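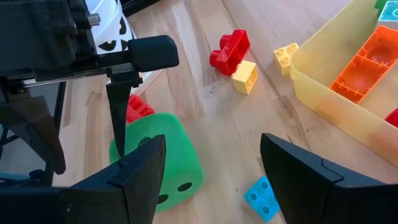
Toys on the floor, with a green cube at left.

Paid participants wanted: what does your pay cover?

Rendside is looking for 125 people in low-wage jobs to keep a household spending diary through July. We pay for your time, and we'll say how much before asking you for anything.

Why another pay study? Most of what gets published on the cost of living starts with a made-up household. It has two adults, a tidy number of children and a grocery basket chosen by someone at a desk. A wage is then held up against that basket and declared enough or not enough. We have read a lot of these reports and we don't put much faith in them, including the ones whose conclusions we'd like to be true. An average rent tells you little about a person who shares a two-bedroom with her brother and pays him in cash when she can.

So we want real numbers from people who earn at or near the minimum wage, whatever they show.

Who can take part

You are 18 or over, you are paid by the hour, and your household brings in no more than $3680 a month before tax. Casual, part-time and seasonal workers are welcome, as are people with two or three jobs. You don't need children or a car. If you manage a business, even a small one, this study isn't for you.

What you would do

Write down what you spend and what you're paid, every day in July, on paper or on your phone. Most days it should be a few lines. There is also one interview at the start and one at the end, by phone or at our office on the second floor of the Vigfúsdóttir building. We'll ask to see pay stubs, with your employer's name blacked out if you prefer.

What you get

You get $164 for the full month, paid in two halves. Miss up to 7 days of the diary and you still get all of it. If you quit partway, you keep the first half. We know this won't change anybody's month, and it is not a prize draw or a gift card.

What we can't promise

We can't promise that your wage will go up. Studies like this have been quoted by every side of the minimum wage argument, often badly, and ours may be too. Your name won't be in it. The diaries will be destroyed once the report is finished.

The work is paid for by Kollora, a housing and labour fund. They will see the report when everybody else does and have no say over the wording. You are welcome to doubt that, and we'll show you the contract if you ask.

To apply, leave a message for Ulla Bakke at the Rendside front desk with your first name, your kind of work and a good time to call. Complaints about the study go to Grímur Briem, who isn't on the research team.

Posted 2024-05-15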